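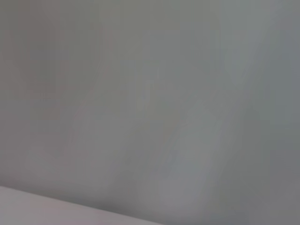

Getting Streaks Off Smooth Gray Surfaces

I love a plain gray surface. Cabinet doors, the side of the fridge, a painted workbench top, the big flat panel on the end of the kitchen island... they all look so calm! And then the late afternoon sun comes through the window at 4:00 and every swipe you ever made with a dishcloth is suddenly on show.

I've been fiddling with this for most of the spring and I'm finally happy with my routine, so let me share it.

What I use

Two microfiber cloths (one for washing, one for drying, and don't swap them halfway!)
A spray bottle with 500 ml of lukewarm water and a few drops of dish soap
A second bottle with 300 ml of plain water
A flashlight, or the light on your phone

How I do it

Dust first, with a dry cloth. I skipped this for years and wondered why I kept getting little gritty lines.

Spray the cloth, never the door. Spray that lands on the door runs down into the seam at the bottom and sits there, and on painted MDF that's how you get swelling. Start at the top and come down in long straight passes, overlapping a bit each time. Circles feel more thorough but they leave swirls on anything satin.

Go over it again with the plain water, same direction. This is the step that changed everything for me! Most of what I thought was grease was old soap, layer on layer of it. Then dry right away with the second cloth, folded in four so you can keep turning to a fresh side.

Now hold the flashlight flat against the surface and look along it. A reflection slides around when you move your head, while a smudge stays put. If it stays put, breathe on it and buff.

Stubborn spots

My neighbor Nélida Lucero swears by a bit of white vinegar in the rinse water. It works beautifully on her glass-fronted cupboards, but please keep it off natural stone. For sticky fingerprints near a handle, I lay a warm damp cloth over them for a minute and then wipe. No scrubbing, and no melamine sponges on a matte finish, as they polish a shiny patch you can't undo (ask me about my pantry door).

Washing the cloths

Warm wash, no fabric softener, hang to dry. Softener coats the fibers and you'll be right back to streaks.

Question from the comments: Nikola Walczak wanted to know if this is OK on brushed stainless. Yes, just follow the grain, whichever way it runs on your appliance.

Next up is the range hood filter, and I've already got a sink full of hot water waiting!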